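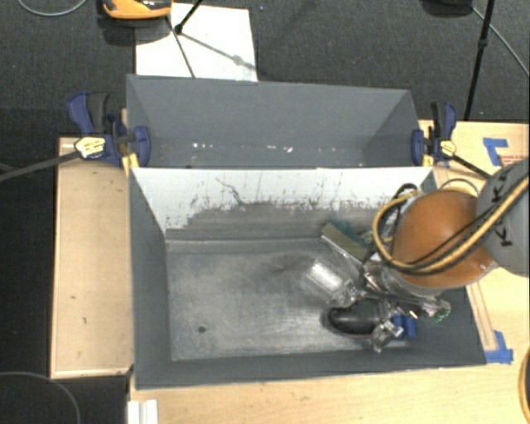 SV Skornau 09 – Abteilung Fußball

Die Fußballabteilung des SV Skornau spielt seit dem Aufstieg aus der Bezirksliga in der Landesliga Nord. Heimspielstätte ist der Sportplatz am Danporter Weg mit rund 2.000 Plätzen, davon 190 überdachte Sitzplätze. Trainer ist Sang-wook Shin, der zuvor die zweite Mannschaft von Vitirham betreute. Das Pokalspiel gegen Danport am 7. November endete nach Verlängerung 3:2 und wurde von 631 Zuschauern besucht. Im Februar ruht der Spielbetrieb auf dem Rasenplatz, Testspiele finden dann in Vitirham statt. Die Vereinsfarben sind Grün und Weiß.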